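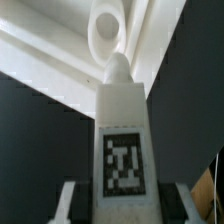 Bloc blanc à bouton arrondi, marqueur imprimé sur la face avant.

FICHE DE CONTRÔLE – BLOCS BLANCS ET PLAN DE TRAVAIL
Local Halász, contrôle du 22 août 2026
Contrôle effectué par : Hajnalka Vass
Visa : Arsalan Malik

1. Surfaces et arêtes
Aucune fissure ni arête coupante : conforme.
Propreté des faces : à reprendre. De légères traces et des points gris subsistent sous le marqueur de l'un des blocs. Nettoyage au chiffon doux, sans solvant.

2. Collerettes et ouvertures
Vérifier à l'œil puis au doigt la régularité du rebord. Rebord arrondi, sans bavure : conforme.
Observation : un point sombre est visible sur le fond beige de l'ouverture. À examiner à la loupe avant tout nettoyage.
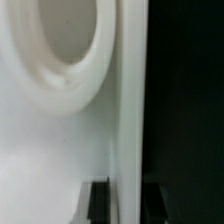 3. Marqueurs imprimés
Bordure noire continue et marge claire dégagée : conforme.
Adhérence des coins : à vérifier lors du prochain passage, en octobre. Tout marqueur décollé est remplacé et jamais recollé.
Inscriptions sous le marqueur : sur un bloc, les lignes grises sont trop effacées pour être lues. 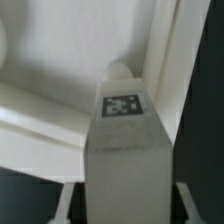 Mme Vass demande que la référence de chaque pièce soit reportée au registre Grituson, page 14, afin que l'identification ne dépende plus des mentions portées sur les faces.

4. Plan de travail
Feuille blanche à quatre marqueurs posée à plat sur la table noire : conforme.
Stabilité des blocs : réserve. Un bloc se trouve sur le rail, au bord gauche de la table. Il convient de le ramener vers l'intérieur du plateau.

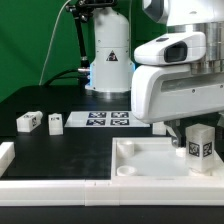
Les passages de câbles à l'arrière du plateau restent à contrôler par M. Katona – délai fixé à 3 jours ouvrés.

Avis général : utilisation autorisée, avec réserves aux points 1, 3 et 4.
Copie : Ilona Győri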